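Minutes of the residents' meeting, Senunwood building
Aug 13, 2025, shared kitchen, ground floor

**Present:** 14 households, list kept with the key box
**Chair:** Mrs. Lukáč
**Apologies:** the two flats on the top floor

## 1. Minutes of the last meeting

The April minutes were read and accepted with one correction. The bicycle room closes at ten in the evening, not at nine.

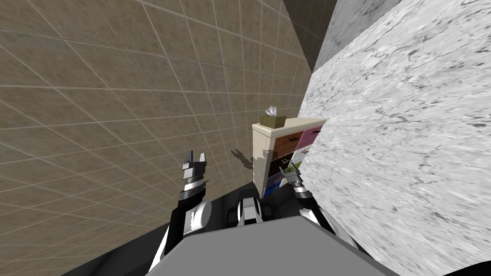 *Minutes taken by Quang Lâm*

## 2. Water bill

The chair explained the bill for the spring quarter. It is higher than the bill before, and the difference is $406. The water company checked the meter in the yard and found no fault. Two households asked if the garden tap could be the cause. It was agreed to put a lock on the tap until the end of September, and to compare the next bill with this one.

The household in flat 6 did not agree with the lock, and asked that this is written in the minutes. They water the tomatoes every evening and will need a key. The chair will give them one.

## 3. Noise from the yard

A long discussion. The drum practice now ends at seven on weekdays. The family concerned was present and accepted this. On Sundays there is no practice before noon.

## 4. Shared kitchen

The booking sheet was full for most of July, and some groups stayed longer than their time. From now on each booking is for three hours at most. The price for guests from outside stays the same.

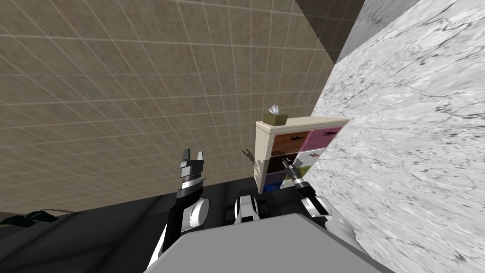

*Shared kitchen: tiled wall and white marble surface*

It was asked if we should buy a second refrigerator. Skunico offered one for $600, delivery included. Nukell has a smaller model, but they did not answer our letter yet. The decision is moved to the next meeting - we would like to see both prices first.

Please write your name on your food. Food without a name will be thrown away on Friday mornings.

## 5. Courtyard party

The party will be on the last Saturday of the month, from four o'clock. The budget is $1000, the same as last year. Flat 3 will bring tables, and flat 9 will ask the neighbors across the street for more chairs. We still need two people for the cleaning on Sunday. If it rains, we will use the kitchen and the hallway.
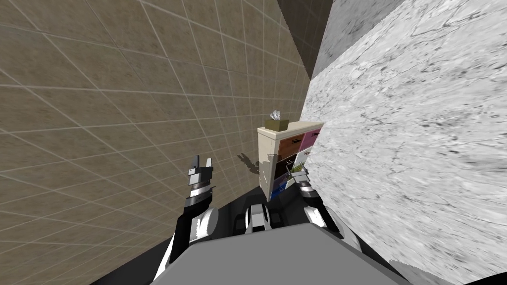 *Shared kitchen, wall tiles and marble*

## 6. Other matters

- The parcel shelf is too full. Parcels older than two weeks go to the chair.
- The light by the back door is still broken. The electrician was called again.
- A child's blue jacket was found on the stairs. It hangs by the mailboxes.
- Bus 77 does not stop at our corner during the road work. Use the stop near the school.

The meeting was closed at 8:40 in the evening. Next meeting: second Wednesday of October, same place. Points for the agenda can be left in the chair's mailbox one week before.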